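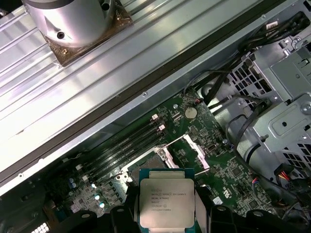
An Intel Xeon E5-1630V3 over an open processor socket, with empty memory slots and a coin-cell battery nearby.

A CPU socket is the part of a motherboard that holds the processor and connects it to everything else in the computer. It is a wonderfully clever bit of hardware – a square of contacts small enough to cover with your palm, carrying all the power and data the chip needs!

In a land grid array (LGA) socket, the springy pins are in the socket and the processor has flat gold pads on its underside. A hinged load plate closes over the chip, and a retention lever holds the plate down with even pressure. The large metal lid on top of the processor is the heat spreader, which passes heat to the cooler and usually carries the model name and speed.

Fitting a processor
The lever is released, the load plate is raised, and the chip is lowered straight down with its notches lined up. No pushing is needed. Bent pins are the classic mishap, and they are very hard to straighten.

Care
Repair writer Fenna Vanhove, in her guide to the Follel workstation, suggests handling chips by the edges only and keeping the plastic socket cover for storage – a great habit for anyone who loves older machines.

See also: Heat spreader, Memory slot, Motherboard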